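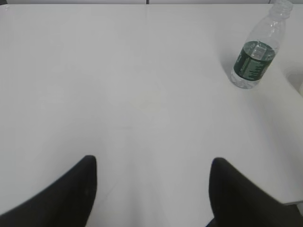
Figure 1. Wrist camera view with the bottle on its side and the gripper open.

Fleseo: Two-Arm Pouring as a Student Project
Final report, Robotics Project Course, Jurnison College, Jerkau

1. Background

The robotics laboratory at Jurnison College has offered a project course to second-year students since 1994. Teams select a household task and prepare a robot system to carry it out. The Fleseo team selected the pouring of water from a bottle into a paper cup. The task requires two arms to share one work area, and it had not been attempted in the course before.

2. Equipment and Method

The team used two arms facing each other across a white table. Each arm has a parallel-jaw gripper and its own camera. A further camera, fixed in place, covers the whole work area. Motions were recorded and replayed in Dafis, the control program maintained by the department.

A student guided both arms through the task while the three camera views and the joint positions were saved. The team set a target of 200 recordings and met it in April. Starting positions were varied between recordings. In one group the bottle was laid on its side and had to be raised before any other step. In another, the cup was placed near the far corner of the table, where only one wrist camera had it in view at the start.
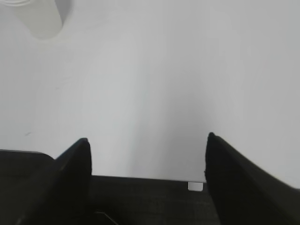 3. Results

Gripping the bottle was the more reliable part of the task. The clear plastic above the label was difficult for the system to locate, and the team obtained better grips by aiming at the label itself. The paper cup presented the opposite problem. It was easy to reach but bent under the default closing force, and the team reduced the force setting for that arm only.

Timing between the arms required the most work. In early trials the bottle arm began to tilt before the cup arm had settled.

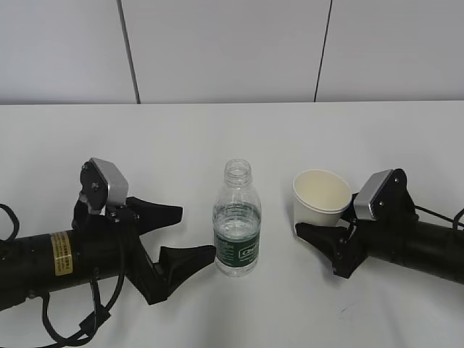 A waiting step was therefore added in Dafis, so that neither arm proceeds until both report that they are in position. Spills became less frequent after this change, although they were not eliminated with fuller bottles.

4. Further Work

The team recommends that the next group extend the set to 1000 recordings and include cups of other sizes. The recordings and settings files remain on the laboratory server.

Comments (2)

jerkau_alum: Good to see the course still running. What closing force did you end up with for the cup?

tmk: Section 2 could say how long one recording takes. We are planning something similar at our school and need to book lab time.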